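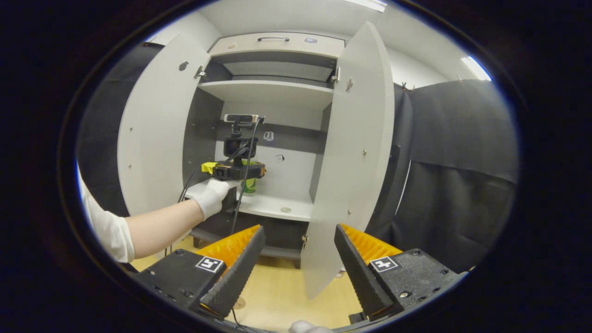

Ticket 290: Listing shows wrong status for homes under contract

Product: Vedach Listing Manager
Submitted by: Cardoso Homes, sales office
Assigned to: Lăcrămioara Costache, Vedach Support
Priority: 2
Status: Resolved

Summary of issue

The customer reports that homes marked "Under Contract" in Listing Manager continue to appear as "Available" on the public page for the Triremico subdivision. The affected homes are lots 57 and 200. Buyers have been calling the sales office to request showings of both. The customer also reports that the price on lot 57 is the old one, from before the kitchen upgrades were added.

Steps to reproduce

1. Sign in to Listing Manager with a sales office account.
2. Open the Triremico community and select lot 57.
3. Change the status to "Under Contract" and save.
4. Open the public community page in a private browser window.
5. The lot is still listed as "Available" with the old price.

Support log

Mon 20 January, first entry. Request received and confirmed. Support was able to reproduce the issue on both lots. A status change made on a lot in the Ploltitz community, which is managed under the same account, appeared on its public page without delay. The fault is therefore limited to Triremico.

Second entry. The feed settings for the two communities were compared. Ploltitz reads from the current feed. Triremico was set up before its second phase opened and still reads from the phase one feed, which was closed when the phase two lots were loaded. Changes saved in Listing Manager are stored correctly but are not sent to the public page.

Third entry. The customer was asked to approve a change of feed for Triremico and to confirm which floor plan names should be shown. Two plans carry a different name in each feed, and the public page can display only one of them.

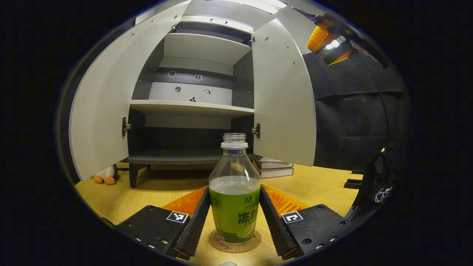 Leonor Mendes replied that the phase two names were the correct ones and that the change could go ahead at any time after the sales office closed for the day. She asked whether saved searches and open house dates would be kept, as several buyers had signed up for email notices.

Fourth entry. Support confirmed that saved searches are tied to the community and will be kept. Open house dates are stored with the feed and must be entered again. A list of the current dates was exported and attached to this ticket before any change was made.

Fifth entry. Feed changed after closing time. Lots 57 and 200 now display as "Under Contract" on the public page, and the price on lot 57 matches the price in Listing Manager. Open house dates were entered again from the attached list. Email notices were paused during the change and have been turned back on.

Resolution

Triremico moved from the closed phase one feed to the current feed. No lot records were lost. The customer has checked the public page and agreed to close the ticket.

Further action

Printed flyers made from the old feed may still show the earlier floor plan names - the sales office should create new copies from the Documents tab. If a lot shows the wrong status again, please reply to this ticket and include the lot number and the time of the last saved change.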